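Grumia Launches Its Grid Sheet for Folding Day

Onstead, 2025-03-01 - Hi, I'm Lempi Kuusisto, and I run Grumia, a tiny home goods shop in Onstead. I've been folding shirts on top of my bed for most of my life, and I finally made a sheet that helps me do it! It's sage green with a grid of thin white lines, and it goes on sale today.

You spread it out, put a shirt down, and use the lines to find your edges. I bring a sleeve in to one line, the hem up to another, and the next shirt gets the same treatment (so the stack in my drawer doesn't lean anymore). It's cloth, so it ripples a bit, and I just smooth it with my hand as I go.
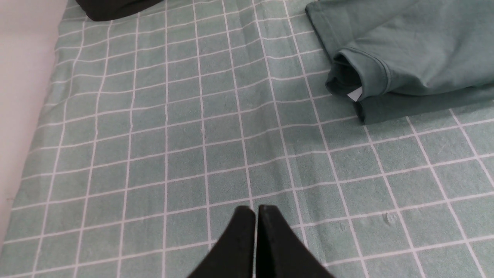 The Grumia grid sheet with a folded teal-green T-shirt.

I went back and forth on the color for ages. We tried 17 greens before I picked this one - my sister still likes the darker one better - and I wanted something soft enough to leave on the bed all day.

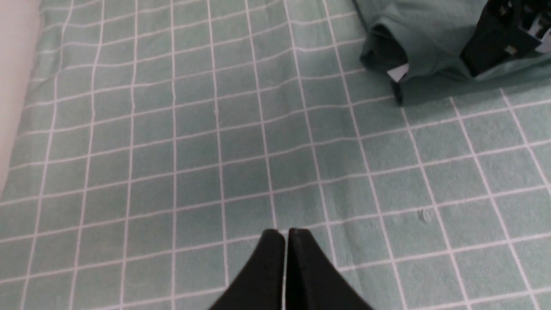

The first batch is 252 sheets, sewn for us by Navarro, and three of those are staying at my house, so 249 are up for sale. If they go fast we'll do another run in July, and I'd love to add a gray by then.

You can find the sheet at our Onstead shop and through the Zakemia online store. Stop in and bring a shirt if you want to try it out, I always have one spread on the back table!

Press contact: Lempi Kuusisto, Grumia, Onstead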